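Guvico Hand-Held Gripper Kit
Set-Up and Operation Guide

Section 4. First Handling Exercises

4.1 Purpose of this section

This section covers the first handling exercises with the Guvico hand-held gripper. It is intended for operators who have completed the assembly steps in Section 2 and the camera check in Section 3. The exercises use ordinary packaged goods and do not require the Quintero docking arm.

4.2 Before you begin

1. Confirm that both fingers are seated and that the finger screws are tight.
2. Open and close the fingers fully 20 times without an object. Movement must be smooth over the full range.
3. Place the work items on a flat, steady table. Leave enough open surface in front of each item for both fingers.
4. Start the Cakus recorder and wait for the ready tone.

CAUTION: Keep hair, sleeves and loose cords away from the finger drive while the gripper is switched on.

4.3 Exercise A: Soft packaging

Thin plastic bags change shape when touched and give the camera few fixed edges to follow. The approach should be slow and level.

1. Hold the gripper with the fingers fully open and the bag in view beyond them.
2. Lower the gripper until the fingertips are just above the table.
3. Move forward until a fold of the bag lies between the fingers.
4. Close the fingers at the low force setting. Do not squeeze further once the film is held.
5. Lift straight up, pause, and return the bag to the table.
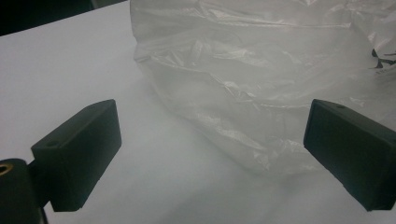 Figure 4-1. Fingers open in front of a plastic bag on the tabletop.

NOTE: Shiny creases may be read by the software as hard edges. If warning code 13 is displayed, turn the bag slightly and repeat from step 1.

If the film slips out on three attempts in a row, wipe the inner faces of the fingers with a dry cloth. Do not use solvent – it will damage the finger surface.

4.4 Exercise B: Boxed goods in a tray

A long box should be held across its narrow width. Grasping it by the ends places a high load on the finger mounts and is not recommended.

1. Set the tray on the table and lay the box flat inside it.
2. Bring the gripper in from above at an angle, keeping both fingers clear of the tray rim.
3. Turn the wrist until the inner faces of the fingers are in line with the long sides of the box.
4. Lower the fingers on either side of the box. Stop before they touch the floor of the tray.
5. Close at the medium force setting and lift.
6. Lower the box into the tray and open the fingers fully before withdrawing.
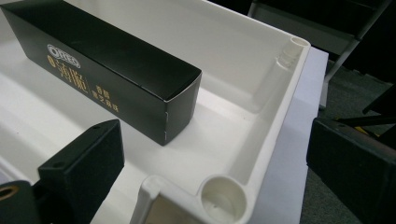 Figure 4-2. Approach to a black OREO box lying in a shallow white plastic tray.

CAUTION: Do not use the gripper to push or drag the tray. Side loads on the fingers may loosen the mounting screws.

NOTE: Raised corners and rims can block a finger during the approach. Where the box lies close to a tray wall, move it by hand toward the middle before starting.

4.5 Saving the exercises

1. Record 50 attempts for each exercise. Failed attempts are to be kept and marked as failed.
2. Stop the recorder before setting the gripper down.
3. Enter the operator name and the kit number printed inside the case lid.
4. Send the session to the Wondia service. Leave the recorder connected until the status light is steady.

If the transfer does not complete, see fault entry 3496 in Appendix B. Questions about operator training may be addressed to Flor Cuadros, Customer Training, Guvico.

Continue to Section 5, Adjusting Finger Force.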